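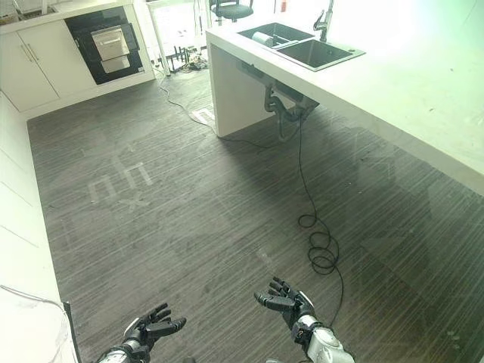 Flulteten kitchen island with double sink

Flulteten is the white island from the Dornia kitchen range. It brings the sink out from the wall and leaves the run of cabinets behind it free for storage and a built-in appliance. Both bowls are set into the countertop.

Item status: in stock
Sold by: Barrera Kitchens
Finish: white
Width: 2000 mm
Faucet: sold separately

What comes with it

Base and countertop
Double sink with two drains and overflow fittings
Leveling feet
Assembly guide and wall chart

Floor and clearance

The island can stand on wood, tile or vinyl. The floor has to be finished and level before delivery. A dark gray wood-grain floor goes well with the white and is one of the combinations our customers ask for most. Matching planks are listed under Tananen on the flooring page.

Leave at least 100 cm between the island and the facing cabinets. If the cabinets hold an oven or a dishwasher, check that its door opens fully before you fix the island in place.

Tape the outline on the floor first and walk around it for a day or two. Use low-tack tape on planks and pull it up slowly.

Water and power

Supply and waste pipes come up through the floor inside the base. The cutout in the base panel can be moved up to 200 mm to either side. Have a licensed plumber make the connections.

An outlet kit is available as an extra. With the kit fitted, small appliances can be used at the island without a cord running across the room.

Care

Wipe the countertop with a soft cloth and mild dish soap. Do not use scouring powder or bleach. Rinse the bowls after use.

Delivery

Curbside delivery is included. Carry-in service is $230 and must be booked when you order. Delivery takes two people on our side and needs a clear path to the kitchen.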